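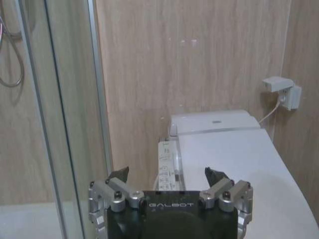 The Beddoe bathroom bay: half-day gripper and camera trials

Hi, I'm Efa, and I look after the bathroom bay at our Unville site. If you want to know how a two-finger gripper copes with a toilet lid, a brush handle or a row of tiny buttons, come and try it in a room that has all of them! I've spent more hours in there than I'd like to admit, mostly crouched by the shower with a laptop on my knees.

The bay is a small tiled bathroom, fully fitted. You get a white electronic bidet toilet with a side control panel, a curved glass shower enclosure with a looped door handle, a floor drain, and a wall outlet with the toilet's power cable running down from it. It's tight in there, and I like it that way — a gripper that looks wonderful over a big lab bench can get awkward fast once there's a wall on one side and glass on the other.

What you can try

Most people start with the lid. It's smooth, it's glossy, and it curves, so you find out pretty quickly whether your fingertips want to pinch the rim or push up from underneath. We keep a strap with a tag on it for anyone who'd like something easier to grab. My own advice is to do a few runs with the strap and a few without, and write them down separately (Rhydian Pritchard mixed his up last April and had to come back for another morning).
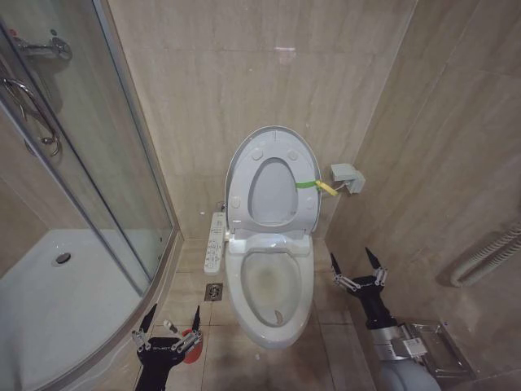
Lid up, both grippers open, strap and tag on the right.

I'm fond of narrow, pointed fingertips for this room. They get into gaps that a chunky pad won't, and you can see past them, which matters a lot when you're steering by the wrist view. The downside is the smaller contact patch on anything round. If you have a second set of tips, bring them! Swapping is half the fun, and there's a bench in the hallway with a vise and decent light.

Cameras: wrist or head?

Both, if you can. The wrist view is lovely for the last bit of the approach, when you want to see the tips and the edge they're heading for. It's much less lovely for working out where you are. Get in close over the lid and you've got a screen full of white plastic and wall.

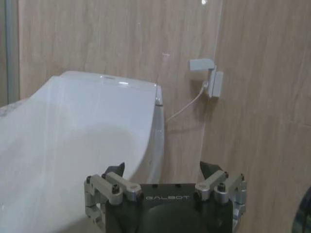
So I tell first-timers to line up from the head view, switch to the wrist for the final move, then switch back before the arm pulls away. Watch the exposure too. Pale lid, pale housing, shiny tile — some cameras hunt up and down the whole time, and locking the setting by hand saves a lot of grumbling.

Brushes and other long things

A brush is my favorite test of the lot. Holding it is one thing, but then you've got a long handle that wants to twist, with a head on the far end that isn't where your fingertips are. Try it in the left gripper and then the right. Llinos Bevan swears they never feel the same to drive, and after watching her sessions I'm inclined to agree.

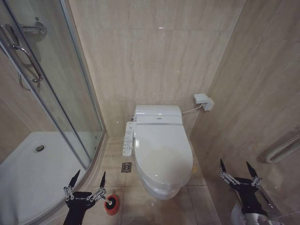

Keep the spare arm parked somewhere sensible while you do it, well clear of the shower glass. I'd also slow everything down for the first few strokes and check where the handle sits between the fingers after each one.

Booking

A half day is $245, and that covers the bay, the bench and me. Extra brushes and a second monitor are $100 for the session. We ask for a $2000 refundable deposit on the fixtures. Bring your own arms, grippers and controller, plus whatever cables they need.

Our Trurkbridge office handles the calendar, so ask for Cledwyn Cadwaladr and tell him which grippers you're bringing and whether you need both arms set up.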